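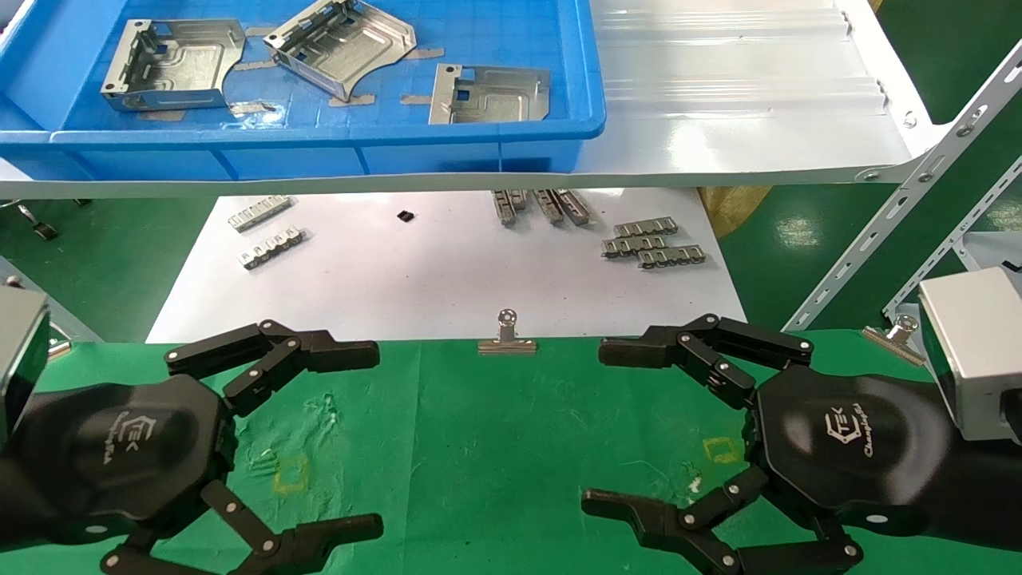
Tipoki Bench Kit: data card

Version dated 11/17/24. Maintained by Jilside.

What this is

A set of recordings made with the Tipoki Bench Kit, a two-handed robot station that Jilside sells for light sorting and placing of small metal parts. The recordings come with every kit. They are meant for buyers who want to train or check their own control policy before running it on their own parts.

Contents

4000 episodes, recorded at the Wercombe shop in June. Each episode covers one task from start to stop. There are 14 tasks. Every episode has:
- head camera video
- joint positions for both arms and both hands
- a one-line task instruction
- a result flag (done, partly done, failed)

Failed episodes are kept. Filter on the result flag if you don't want them.

Station layout

The front work table is covered with a green mat, held at the far edge with silver binder clips. Two yellow square outlines on the mat mark the placement spots, one left of center and one right of center. The robot has a black jointed hand on each side, with a gray "TEK" logo on the palm housing. Past the mat is a lower level with small metal parts on white paper, including clip strips with bent tabs. A white shelf above it carries a blue plastic tray with stamped brackets.

If you build your own station, match the mat and the yellow squares first. Policies trained on this set depend on them more than on the shelf.

Setup

1. Unpack the files to a local drive. Network drives are too slow for video.
2. Run the check script. It lists any missing episodes.
3. Load the task file and pick the tasks you need.
4. Hold out the Steltthorpe split for testing. It has parts that don't appear in training.

Known problems

- The hands block the view of the mat in many placing episodes.
- Shiny parts catch the light and can wash out.
- Time stamps for task 11 run 40 ms behind the video. Shift them before training.
- Flat brackets are hard to pick up, and the failure rate on them is high.

Not covered

Soft goods, liquids, and anything that needs a tool in the hand.

License

Free to use with a purchased kit. Ask Jilside before sharing copies.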